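Wednesday, March 7, 2018

**Laundry sorting and linen storage: notebook entry, Lillton workshop**

The purpose of this entry is to record the present arrangement of the soft bins and to set out the changes agreed since the February review. Colleagues using the sorting bench are asked to read it before returning anything to the shelves.

The rigid crates have been withdrawn from the bench and placed under the window. They remain available for heavy items, but the corners had begun to catch on knitted fabrics and two items had to be sent for mending. Collapsible fabric bins are now used for all light textiles. The crates measured 508 mm along the longer side and did not fit the Linden shelving without overhanging it. The fabric bins can be pressed into place, and they fold flat when the bench is needed for pressing.

The Seyoum basket liners were also considered. They were found to slip down under the weight of towels and have been put aside for the time being. One is kept in the lower drawer should anyone wish to try it again with a drawstring. 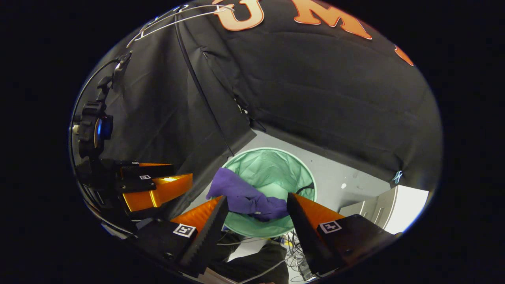

Coloured cloths are to be kept apart from whites at every stage, including the short period between folding and shelving. The round mint-green bin is reserved for them. It should be stood upright and fully opened before filling, as the lining is inclined to wrinkle and small items can be lost in the folds. A cloth such as the purple one should go down inside the bin in full. If a wide end is left hanging over the rim, as it does there, the next cloth tends to drag it out again. The strap handle lies against the inside of the wall and is easily buried; please draw it up over the rim before the bin is full.

**Labels and tags**

Several older cloths have lost their care labels. Where a label survives, it is to be read before the cloth is washed and the instruction copied into the wash book. Where none survives, the cloth is to be treated as a cool wash and dried flat. Labels should not be cut off, even when they are faded.

**Weights**

A full load of mixed cloths was weighed on the bench scale and came to 890 g. This is well within what the shelf will bear. Bins may be stacked when folded, but not when filled. The bottom panel gives under load and the lower bin is pushed out of shape.

**Washing products**

The Plusano powder will continue to be used for coloured items until the present stock is finished. It is stored on the upper shelf with the lid closed. The measuring scoop has gone missing again and a replacement has been requested. In the meantime the glass measure from the dye cupboard must not be used for this purpose.

**Outstanding**

- Three further fabric bins to be ordered, in a colour that can be told from the mint green at a distance.
- Shelf edges to be sanded where the crates have scored them.
- Wash book to be ruled up for the next quarter.
- Drying rack: left-hand hinge still loose. Not to be loaded on that side.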